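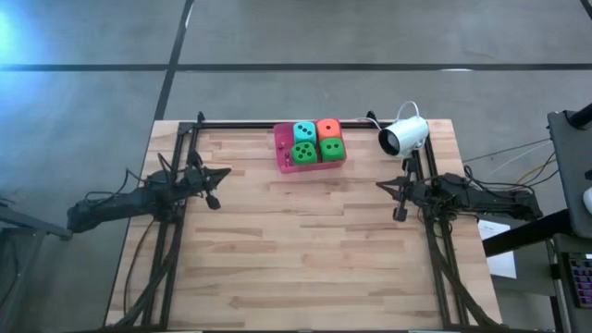
Why not just script the pick and be done by lunch, one reviewer asked of the workshop version, and was a class of beginners really going to learn anything from collecting demonstrations by hand? Fair question. We asked it too, in June, after the second broken cable. The rest of this section is our answer, or as much of one as we have.

4.2 Task and station

Figure 3. The Nallow station. Two arms facing each other across the wooden tabletop, four foam dice in the pink tray, side camera at the far right corner.

The course ran at the Islow teaching lab with 19 students, most with no robotics before. Teams shared one station (Figure 3). The arms are the Budness kit, black, two-fingered grippers, mounted on an aluminum frame that also marks out the work area. We tried a version with no frame first. Bad idea - the arms crept with respect to each other and every team ended up with its own private geometry, so nobody's data could be pooled.

Task is tray unloading. Dice start packed two by two in the tray, and the arms have to get them out onto the open part of the table. Any order. No stacking. The tray may be moved but not tipped; tipping was allowed at first and all teams found it right away, which made for a very short lab.

Foam dice because they forgive a bad grasp, and becuase the class budget covered them. The fit is the hard part. The dice fill almost the whole tray, so the first one has to come out with very little room for a finger. Students mostly squeezed the top edges and pulled straight up. A few teams used the second arm to hold the tray wall, and that strategy was kept in the data under its own tag.

4.3 Collection

Teams recorded 1,776 attempts over the term. Of those 679 were kept for training. The gap is large and we want to be plain about it: an attempt was dropped if a die left the frame, if the side camera lost sync, or if the team forgot to write down the start layout. The last reason was the most common by a good margin. We would automate the layout note next time.

Colors were left mixed on purpose. Teams were told not to condition on color, then two did anyway and their policies went for the cyan die first no matter where it was. Useful accident. It became the discussion topic for the following lab and we have kept it in the syllabus.

Calibration was done with the Eyvindsson script at the start of each session. Takes a few minutes if the rails are square, much longer if somebody leaned on them. Sessions without a calibration log were not used.

4.4 What the students handed in

Each team trained one policy and ran it on the station with the course staff watching. A run counted as a success if all the dice were out and the tray was still upright. The best team reached 70 percent. The weakest did not clear the tray once, though it got the first die out fairly often, and its report was one of the better ones we recieved. Grades did not depend on success rate.

Failures were mostly of one kind. Gripper comes down between two dice, closes on both, lifts, drops both. We saw this across teams and training settings. A wrist camera might fix it. So might a bigger tray, but then the task is a different task.

As for the scripted pick: we did write one, after the course. It handles the fixed start layout without trouble and falls apart when the tray is rotated by hand. Full comparison in Section 5. Logs and lab handouts as of Jul 13, 2025 are in the Nallow repository, minus the sessions noted above.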